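Toaster oven

A toaster oven is a small electric oven that sits on a counter or table. It has a hinged front door, one or more wire racks, a removable pan, and heating elements placed above and below the food. It is used for toasting bread, reheating, baking small portions, and broiling. In size and power it falls between the pop-up toaster and the built-in oven.

Contents
Construction
Heating and controls
Operation
Tableware used with toaster ovens
Placement and surroundings
Cleaning
See also

Construction

The body is a box of folded sheet steel, painted or left bare, around an inner chamber of coated or plated steel. Most household models have a single wall with an air gap; a few have a thin layer of mineral wool. The door is usually glass in a metal surround and is hinged along its lower edge, so that it folds down and forms a short shelf. A bar handle runs across the top of the door on two standoffs, which keep the hand clear of the glass.

Rack supports are pressed into the side walls of the chamber. Low-cost models have two positions and larger ones have 4. In some designs a hook on the door pulls the rack partly forward as the door opens. The crumb tray slides in under the lower elements, from the front or from the back depending on the maker. Rear-loading trays are harder to reach and are emptied less often.

The feet are plastic or silicone and raise the base enough for air to pass under it. A toaster oven with a missing foot should not be used until the foot is replaced, as the base can mark a painted or laminated surface.

Heating and controls

Two types of element are common. Metal-sheathed elements hold a resistance wire in packed magnesium oxide and take several minutes to reach full heat. Quartz elements have the wire inside a quartz tube and glow within seconds, but the tubes break easily if struck by a pan. The switch selects the upper elements, the lower elements, or both.

Temperature is held by a bimetal thermostat or by a sensor and relay. With a bimetal thermostat, the air in the chamber swings above and below the set point, and small ovens swing more widely than large ones because they hold less air and have lighter walls. The printed scale on the knob is a guide only. An oven thermometer placed on the center of the rack gives a better reading once the elements have cycled several times.

Timers are mechanical or electronic. The mechanical type is wound past a minimum mark and then turned back for short settings – a step that is often missed and leads to early shutoff.

Convection models add a fan behind the rear wall. Moving air browns food more evenly and shortens baking times, though it dries bread and thin pastry.

Operation

Toasting is done with both sets of elements on and the rack in the middle position. Two slices placed at the center of the rack brown more evenly than a full load, as the corners of the chamber are cooler. Frozen bread needs a longer setting, and the second batch needs a shorter one than the first.

For baking, the chamber is heated before the food goes in. Pans should leave a gap on all sides. A pan that fills the rack blocks the flow of air and leaves the top pale and the bottom dark. Broiling uses the upper elements and the highest rack position at which the food does not touch them. Parchment paper is not used under the broiler, and foil is kept clear of the walls and the crumb tray.

Tableware used with toaster ovens

Dishes kept near a toaster oven fall into two groups: those that may go inside and those used only for serving. The Lã handbook of small kitchens, compiled by Yến Thái, recommends keeping the two on separate shelves. Metal pans and dishes marked as ovenproof belong to the first group. Plastic bowls, melamine plates, and most decorated mugs belong to the second. Glazed stoneware varies, and unmarked pieces are treated as serving ware.
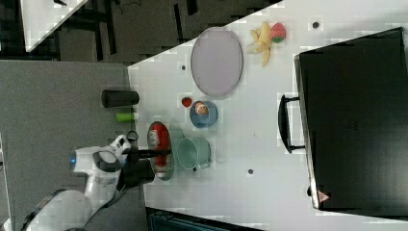

Oval plates and trays are a frequent source of trouble. Their long side often exceeds the depth of the rack, and the door then rests against the rim without closing. The outside length of a dish, including its rim and any handles, should be compared with the usable depth of the rack before purchase.

Fresh fruit such as bananas and strawberries is best kept away from the oven while it is running, as warm air speeds softening.

Placement and surroundings

The oven stands on a level surface that can bear both heat and weight, with free space at the sides, back, and top as given in the manual. The door needs clear space in front for its full swing plus the length of the rack. Cups, wrappers, and paper goods are moved out of this area before the door is opened. The cord is led away from the body and does not pass behind the vents.

Cleaning

The oven is unplugged and left to cool. The crumb tray is emptied first, then the rack and pan are washed in warm water with dish soap. The chamber is wiped with a damp cloth. Abrasive pads scratch coated walls, and spray cleaners are kept off the elements. Door glass is cleaned with a paste of baking soda and water, left for a short time and wiped away.

See also

Broiler
Convection oven
Pop-up toaster
Ovenproof dish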